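3.2 Sorting small belongings into open boxes

The second part of the study looked at how households in Uderley put away small toys and keepsakes when no storage plan was given to them. We visited 23 homes over 6 weeks. Each household received plain cardboard boxes and was asked to use them as it liked. Most of the sorting was done on a bed, where items could be spread out first.

Few boxes held a single kind of thing. Soft toys were put in with lidded containers and other hard objects, and small items tended to end up low down, near the walls (Figure 4). 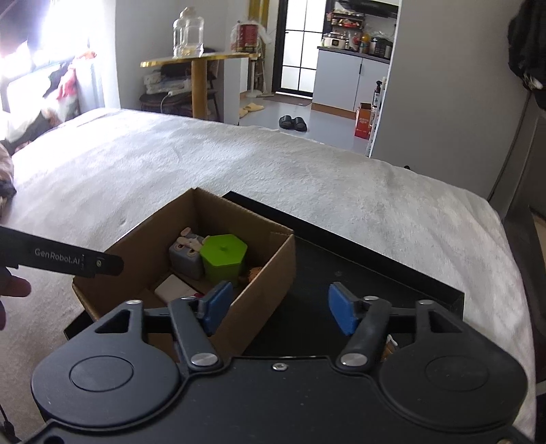

Figure 4. Mixed contents in an open cardboard box: a grey cube-shaped toy with small white bunny-like figures, a lime-green container with a lid, and a small brown furry toy.

One parent from the Sleiman estate told us that sorting by type had never lasted in their home, and that a box was finished when the child could no longer see the bed through the gaps. Others gave similar accounts. Fullness decided when a box was closed to new items, and type played little part.

Boxes without flaps were preferred in the follow-up interviews, as the contents could be checked from above. Labels were rarely used.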